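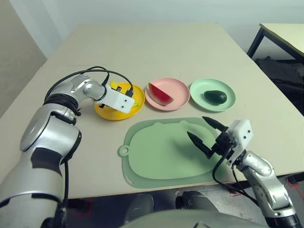

Kandeo wants 3000 dollars a month to lease its two-armed robot, the Plindel, and I think that for most of the small firms asking me about it, the answer should be not yet. I don't say that because it works badly. I say it because of what is being sold and who ends up doing the rest.

The lease runs 24 months. You get the arms, the grippers, the cameras and a licence for Meromix, the software you use to teach it. You also get a starter task, sorting play food between coloured plates and a cutting board. Ha-rang Ji, who handles trials for Kandeo, was upfront that the task is there to teach the customer. By the time you have it running you know how to record a demonstration, how to throw out a bad one and how to read the log.

I like the starter task. A banana is long and curved and has to be taken across the middle. An avocado is round and wants to roll. A wedge of watermelon has a flat side and a pointed end, and the gripper has to come at it differently depending on how it landed. If a machine with two fingers per hand can deal with those three shapes, you have learned something about whether it can deal with your bottles or your bread rolls. 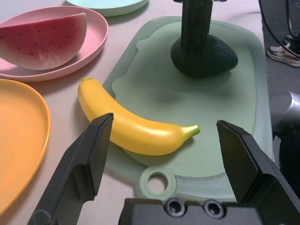

Two arms over one small board is also a fair test of the thing Kandeo charges extra for. The single-arm version is 800 dollars a month cheaper. Most of the people I talk to assume they need both arms, and most of them have a job that one arm could do. Where the second arm earns its money is in shared space, when one hand has to work close beside the other without knocking it. If your items arrive one at a time on a belt, save the 800.

My complaint is with the hours. The brochure says a new task can be taught with up to 291 demonstrations. Each one is a person guiding the arms through the whole job, start to finish, and then resetting everything by hand. Brayan Londoño runs the packing room at Escobar, a fruit wholesaler that took a Plindel in October. He told me he lost his best packer to it for most of three weeks. The robot now does a decent job of one tray size. When the tray supplier changed the rim, they went back and recorded more.

None of that labour is in the lease price, and it should be. Kandeo could sell the teaching as a service and send someone out for the first real task. Ji says they are looking at it. I'd wait until they've finished looking.

If you have a spare technician and a job that won't change for two years, go ahead and sign, and start with the banana - it's easier to get hold of than the avocado. Everyone else should ask for a trial on their own stock, with their own staff on the controls, and write down the hours.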